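Skulunent Opens Its Equipment Budget Worksheet to Small Wiring Shops

PATHOLM, May 10, 2021 - I'm Zainab Usman, and I run purchasing at Skulunent. We make wire harnesses, and today we're putting our robot budgeting worksheet out for any shop that wants it, free!

Back in January I thought I was buying two robot cells. I had quotes for the arms and the grippers, and I figured the rest was small stuff. Then Manolis Papadakis, our floor lead, came by with a list of things I'd left out (bins, spare fingers, training hours, a place to park the carts), and my tidy number fell apart. So we started over, and that second try grew into the Parier worksheet.

It has 11 lines and covers the first year of owning a cell, including the weeks when it's running slow and you're still paying people to do the same job by hand. Our own line for bins and fixtures came to $843 per cell, and I had it down as zero. Sabbagh, the shop that builds our carts, tried the worksheet too and asked us to add a line for floor space, so that's in there now. 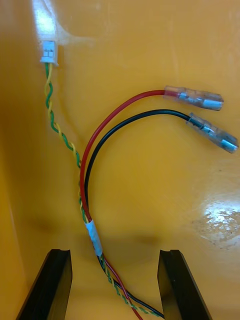 When should a shop start planning if it wants a cell running by a certain date?

Start 6 months ahead, and get the parts you want handled in front of the seller before you ask for a price.

The worksheet is on the Skulunent website, or call the Patholm office and ask for me. I'm happy to talk through it, and Manolis will take the gripper questions.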